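Teleop for two-arm picture framing: leaders, VR or just grab the arms?
Forum > Learning from demonstration > Bimanual

gswanson
I'm putting together demos for a two-arm task and I keep going back and forth on how to drive the thing. The task is assembling a picture frame: mat in, picture in, backing on. Right now I use a pair of leader arms (the Flonness ones, stock springs) and I'm getting decent episodes, but the mat is killing me. It's thin and floppy, and it never wants to drop into the recess square. I have 114 episodes saved and I'd say the mat part looks different in every one of them. Should I switch to VR controllers? Or turn off the motors and move the follower arms by hand?

drititz_ken
Don't go by hand on a two-arm task. I tried it in June. You need both of your hands to hold one arm properly, so the other one just sits there sulking, and then your forearms are in every single camera view. Fine for recording a waypoint, useless for training anything off images.

islatosh
Gonna disagree with Ken a little. We do hand guiding all the time at my work and it's great for contact, because you feel the part catch. With leaders that have no force feedback you're basically guessing from the picture. But yeah, your arms get in the shot, so we move it by hand once, then replay the motion and record the cameras on the replay.

drititz_ken
Replay works on stiff parts. Mat board? The corner lands somewhere else every time and your replay is grabbing at air.

islatosh
OK, fair, for mat board I'd give you that one.

lubo_s
I went from leaders to VR and then back to leaders. VR was nice for big moves, but my wrist angles were all over the place and the arms kept hitting joint limits I couldn't feel. With leaders you know when you're about to run out of room. Greer, how long is one episode? And are you doing the whole frame in one go?

gswanson
Whole frame in one go, 2 minutes if I'm on form, 3 if I'm not. Usually I'm not lol. I start with the mat and hold off on the backing until everything under it is lined up. 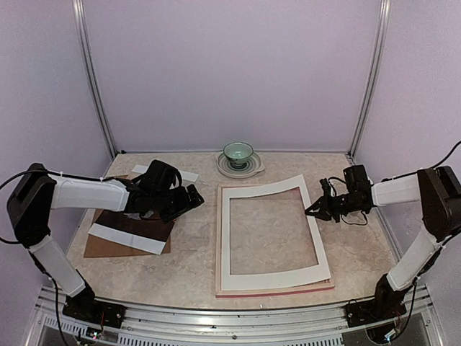 How do you keep two arms from fighting over the same piece?
Give one arm the holding job and let the other do all the moving, and only swap roles after the first one has fully let go.

lubo_s
That's what fixed it for me too. I'd also say out loud which hand is boss before each episode, felt silly for a day and then I stopped noticing.

angus_m
Three minutes is a long episode for one policy. I'd cut it up. Record the mat as its own task, reset, record the backing as its own task. You'll throw away way fewer takes, and when you fumble one you've lost a few seconds of work and not the whole thing.

islatosh
Except then you have to stitch them, and the end of one never quite matches the start of the next. I'd keep the long ones and add short recovery demos on top. Start with the mat crooked on purpose and show the fix. We added 14 of those to a lid task at Sakstead and it helped more than the last big batch of clean ones did.

angus_m
Crooked starts, yes, absolutely. Still splitting mine though!

gswanson
OK so leaders stay, one boss arm, and I'm recording a pile of crooked starts tonight. Does anyone know if the Weerasinghe grips fit the Flonness handles? Mine are slippery as anything after an hour.

lubo_s
They fit, but you have to file the inside of the trigger a bit.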